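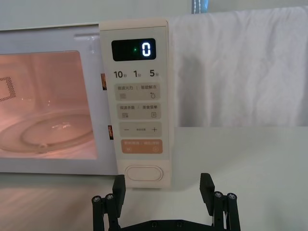
*Microwave, door closed, interior light on.*

# Network Documentation Group: Minutes

**Date:** October 29, 2023
**Chair:** Hedvika Bednárik
**Notes:** Rostislav Vaněk
**Also on the call:** Truvwood office (one line, shared), Prenard office

The meeting started late while the Prenard office sorted out its audio. Minutes of the last meeting were accepted with one correction: the core switch replacement is at Truvwood, not Prenard.

## 1. Move to the Irar diagram editor

Rostislav reported that the Truvwood drawings have been imported into Irar. Rack elevations came across cleanly. The site topology drawings did not. Connectors that were glued to a port in the old files now attach to the center of the shape, so they cross over the labels when anything is moved. He has been fixing these by hand and it takes 45 minutes per drawing.

Prenard asked if the import could be scripted. Rostislav said the script can reset the connection points but can't tell which port a line belonged to, and that information has to come from the cabling spreadsheet. Prenard will check that its copy of the spreadsheet is current before anyone relies on it.

Hedvika asked that the old files be kept read-only until the import is finished. Agreed.

## 2. Icon set

There was a long discussion on this. The offices use different symbols for the same equipment. Truvwood draws a layer 3 switch with the router symbol, and Prenard uses a plain box with text. New staff have misread both.

Agreed:

- One shared library, stored in the Tichý folder on the file server
- Separate symbols for router, layer 2 switch, layer 3 switch, firewall and access point
- Wireless links dashed, fiber solid and heavier than copper
- Color for VLANs only. Device status does not go on a drawing.

Cloud symbols were left open. Truvwood wants one for each provider. Hedvika would prefer a single cloud with a label under it. To be settled in November.

## 3. Layers and page size

The Prenard campus drawing has grown to over 2000 objects on one page and is slow to open on the older laptops. Rostislav proposed splitting it by building, with an overview page that links to the detail pages. Prenard objected that the help desk prints the full drawing and hangs it up by the phones. After some back and forth it was agreed to split the file and export a combined PDF for the help desk.

Physical and logical views go on separate pages from now on, not on separate layers of the same page. People forget to turn layers off before they export.

## 4. Naming and revisions

File names will be site, building, view, revision number. No dates or initials in the name. The title block carries the date and who made the change. A drawing that has not been checked against the equipment gets "unverified" in the title block.

Truvwood has 5 drawings without any title block. These will be done first.

## 5. Other business

Two licenses are still unassigned. Prenard will take one. The other is held for the contractor.

The export font problem was raised again. Rostislav has not been able to reproduce it and asked for a sample file.

## Actions

| Who | What |
|---|---|
| Rostislav | Finish connector fixes, Truvwood topology |
| Rostislav | Set up shared library in Tichý folder |
| Prenard | Check cabling spreadsheet |
| Prenard | Send sample file for font problem |
| Truvwood | Add missing title blocks |
| Hedvika | Write up cloud symbol options |

Next meeting in November, date to be sent by email.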